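Search the forums
Go
Reading time: 4 min

Two-arm sorting bench in the garage -- where I'm up to

trurkholm_shed
Right, update for those who asked. Both arms are on the one front rail now, bolted to the extrusion. Walls are up on three sides, papered with leftover rolls from the hallway. Yes it's loud. No I'm not repainting.

Job is still the same, sort my junk leads and wire into tubs so I can find somthing when I need it. Spend so far $1,374 which the household has been told is "under a grand and a half".

Two problems. Right arm droops when it's reaching far back. And the handover between grippers is flaky, drops maybe every second go.

gumleaf_dan
Droop is your shoulder joint. What supply are you on? If both arms share one, the second one always sags a bit when the first one moves. Ask me how I know.

trurkholm_shed
One supply for both. Dasta 12 volt brick. Hmm.

peg_and_solder
Not the supply. Droop at full reach is just leverage, you've got the arms too far from where the tubs are. Shift the tubs forward. Free fix.

gumleaf_dan
Disagree. Mine did exactly this, put a separate brick on each and it went away same arvo.

peg_and_solder
And did you move anything else that same arvo

gumleaf_dan
...I may have tightened the mounting plate

peg_and_solder
lol

Arnout Smits
Measure the volts at the wrist end while it holds a pose. Then you both know. On mine I lost more in the cable than anywhere else, long thin lead with five connectors in it. Also check your cable loops aren't tugging when the elbow folds, they need slack but not so much they snag on a tub rim.

trurkholm_shed
Will do, meter's on the bench somewhere. Under the cables probably.

tallalero_fan
Why patterned walls?? I'd go plain matte grey. All that print has to be murder on the vision side. I followed the Tallalero build notes and they say plain backdrop, end of story.

trurkholm_shed
I want it to cope with a messy background. If it only works in front of grey it's no use to me in a real shed. 334 practice runs so far, floral tabletop the whole time.

tallalero_fan
334 isn't much. You'll want up to 3,000 before it copes with that lot. Get it working plain THEN add the pattern back.

peg_and_solder
I'm with the OP on this one, start as you mean to finish. Otherwise you do the work twice.

tallalero_fan
Agree to disagree. Your weekends.

Arnout Smits
For the handover, slow the receiving arm and have it close first before the other one lets go. Sounds obvious. I had a half second overlap the wrong way round from April until winter and blamed the fingers.

trurkholm_shed
Oh. Ok I think mine's releasing on a timer, not on grip. That could be the whole thing.

gumleaf_dan
Still reckon it's the supply

trurkholm_shed
Noted Dan. Plan for the weekend -- meter on the wrist, tubs forward a bit, swap the timer for a grip check. Peeters fingers if none of that works, but they're pricey and I'd have to redo the mounts.

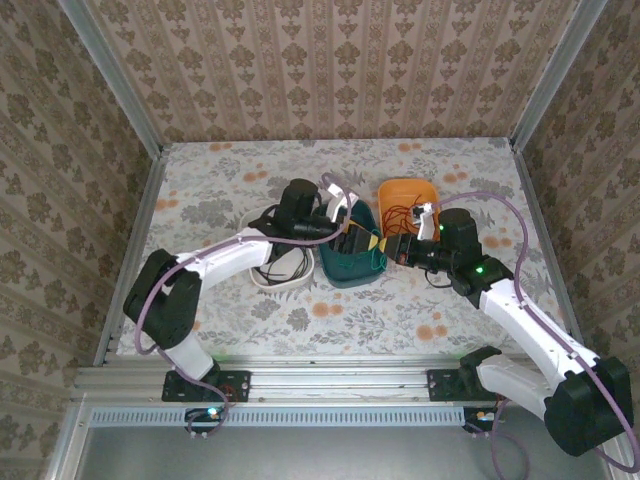
Will post the volts when I've got them. If anyone has a spare 12 volt brick near Ballarat I'll swap for a carton, just so Dan can sleep.

Comments (3)

mossy_k: Following. Same droop here, same rail setup, never thought to check the leads.

rustbucket71: grey walls are boring, keep the wallpaper

peg_and_solder: Tubs forward!! Do that one first.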